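Suldale Allotment and Garden Association
Minutes of the general meeting, October
Place: the meeting room at Kever Street
Start: 7:05 in the evening

1. Opening and apologies

The chair opened the meeting and welcomed the members, also the new plot holders from the east side. Apologies were received from the holders of plots 14, 22 and 40, and from the seed secretary, who sent a written report (see item 6). The agenda was accepted with one change: the matter of the lower gate was moved before the water matter, because the member who wished to speak about it had to leave early.

2. Minutes of the last meeting

The minutes of the June meeting were read through page by page. Two corrections were made. On the second page, "the hedge will be removed" must be "the hedge will be reduced". On the third page, the compost delivery was paid from the general account and not from the reserve. With these corrections the minutes were accepted.

A member asked why the minutes were hung on the notice board only in August. The secretary answered that the board was locked and the key was at that time with the former secretary. There are now two keys.

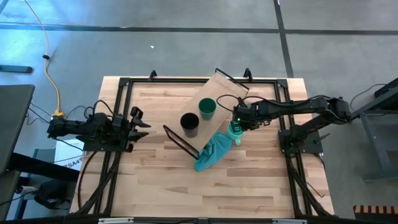
3. Lower gate

The lower gate does not close well since spring. The post on the hinge side has moved, and in the morning one must lift the gate by hand to bring the bolt into its place. Two members have found it open after dark. One of them lost a quantity of squash, but she said clearly that she does not know if this has a connection with the gate.

Three possibilities were discussed:

a) set the existing post again in new concrete;
b) replace the post and keep the gate;
c) replace both.

The member from plot 9, who has worked with fences, looked at the post and thinks that the wood is soft below the ground. In his opinion possibility a) would hold for one winter at most. The company Kovács gave a price of 600 dollars for possibility b), with the work included. For possibility c) there is no price yet.

Some members found that we could do the work ourselves on a work day and pay only for the material. Others reminded the meeting of the tool shed roof, which was also made by ourselves and took from April to September. After this discussion the chair asked for a vote.

Decision: possibility b), by the company Kovács, to be done before the ground freezes. Carried with 3 votes against.

Until the work is done, members are asked to use the chain also in the daytime. The chain hangs on the inside of the gate, on the left.

4. Water

4.1 Closing of the water for winter

The water will be closed in the first week of November. Last year the closing was announced too late, and in plots 30 to 38 the taps were not emptied. Two of them cracked. This year a note will be put on every tap two weeks before. Members must open their tap fully after the main valve is closed and leave it open until spring. Hoses must be taken off.

A member asked if the tap near the shed could stay open longer for those who grow leeks and kale. The water officer explained that this tap is on the same line as all others, so it is not possible. Rain barrels can of course be used as long as there is water in them.

4.2 Water bill

The bill for the summer was higher than in the year before. The water officer has compared the readings of the main meter, taken each week. The use went up clearly in July, when it did not rain for a long time, and this explains most of the difference. There is still a part which cannot be explained. It is possible that there is a leak between the main valve and the second row. The officer will close everything one evening, read the meter, and read it again the next morning.

It was asked if a sprinkler is permitted. The rule is in paragraph 12: sprinklers are permitted only before 9 in the morning, and only when the plot holder is present. The chair asked members to speak with their neighbor in a friendly way first, before they write to the board about it.

5. Accounts

The cashier gave the numbers up to the end of September. All plot fees are paid except for two, and with both holders a date is agreed. Of the 71 plots, all are now rented. The waiting list is open again but the cashier advised not to give people too much hope, as on average only a few plots become free in a year.

The plant sale in May brought more than expected. The cost of the insurance has risen. The cashier proposed to leave the plot fee the same for next year and to look at it again in the spring, when the water question is more clear.

A member said that it would be better to raise the fee a little each year than a lot at once. Another member was of the same opinion, but did not want to raise it before the leak is found. The proposal of the cashier was accepted without votes against.

6. Seed order and seed exchange

The report of the seed secretary was read aloud.

The common order with Drekier closes at the end of November. With an order over 100 packets we receive the lower price, and last year we reached this only on the final day. The lists will be in the shed, in the blue folder, and can also be sent by mail. Please write the full name of the variety and not only "beans" or "the same as last year". Seed potatoes and onion sets are on a separate list, as they arrive later.

The seed exchange will be in February. Members who bring their own seed are asked to write on the bag what it is and in which year it was collected. For squash and pumpkin, please write also if other kinds were growing near, as these cross very easily. Several members had surprises this summer. One plant gave a fruit which was large and handsome but so bitter that it could not be eaten. The seed secretary wants to repeat that bitter squash must not be eaten at all, also not when it is cooked, as it can make a person ill.

A member offered to bring garlic for planting, from his own harvest. It can be collected at plot 51 until the end of the month. He asks that people do not take the heads hanging at the back, which are for his kitchen.
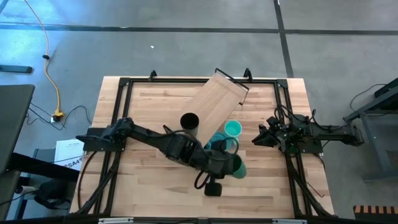

7. Compost and green waste

The common heap was again used for things that do not belong there. In September plastic pots, a piece of carpet and diseased tomato plants were taken out. The compost group asks again:

- no plants with blight or club root, these go home in the household waste;
- no roots of bindweed or couch grass;
- no branches thicker than a thumb;
- no cooked food.

It was discussed if the heap should be closed with a lock. Most members did not like this idea. Instead, the sign will be made new, with larger letters, and a second bin for branches will be placed next to it. The shredder will be rented for one weekend in November. Who wants to use it can write the plot number on the list in the shed. Only members who have had the instruction may work with the machine, and the others bring their branches and help with carrying.

The finished compost from the oldest bay can be taken now. Each plot may take 8 wheelbarrows. If something is left in March, it will be free for all.

8. Paths and hedges

The middle path is in good order. The path along the ditch is narrow in two places because of raspberries which grow through the fence. The holders concerned were present and promised to cut them back.

The hedge on the street side will be reduced to shoulder height, as decided in June. This will not be done before the birds are gone from it, so the work is planned for December. A member wished to keep the part behind the bench higher, because of the wind. The chair found this reasonable and nobody was against.

9. Work day

The autumn work day starts at 9:30 in the morning. The work will be: empty the gutters of the shed, clean the glass of the common greenhouse, bring leaves to the leaf bay, and repair the edge of the raised beds near the entrance. Bring gloves, and a rake if you have one - the rakes in the shed are few and two of them have loose handles.

There will be soup. Those who can bring bread or cake are asked to say it before, so that we do not have again nine cakes and no bread.

Members who cannot come on this day can do their hours at another time. They agree this with the secretary, and they write it in the book afterward.

10. Any other business

- The lost watering can, green metal with a dent, is still missing. It has much value for its owner.
- A member asked if hens could be permitted. The rules of the town do not allow it on our ground. The secretary will ask the town office if this has changed.
- The greenhouse heater will be tested before the first frost. Members with young plants in the greenhouse must mark their trays with name and plot number.
- Slugs were discussed for some time. No decision.
- It was asked to put a second bench near the pond. The chair will look if there is money left after the gate is paid.
- The radio on the south side should be less loud, mostly in the morning.

11. Next meeting

The next general meeting is in January, at the same time, again in the meeting room at Kever Street. Points for the agenda should reach the secretary two weeks before.

The chair closed the meeting at 8:50 in the evening.

Actions

Order the gate work with Kovács: chair
Notes on the taps, meter test: water officer
New sign for the heap, bin for branches: compost group
Question to the town about hens: secretary
Copy of the Drekier lists into the blue folder: seed secretary
New handles for two rakes: open, who can do this please write to the secretary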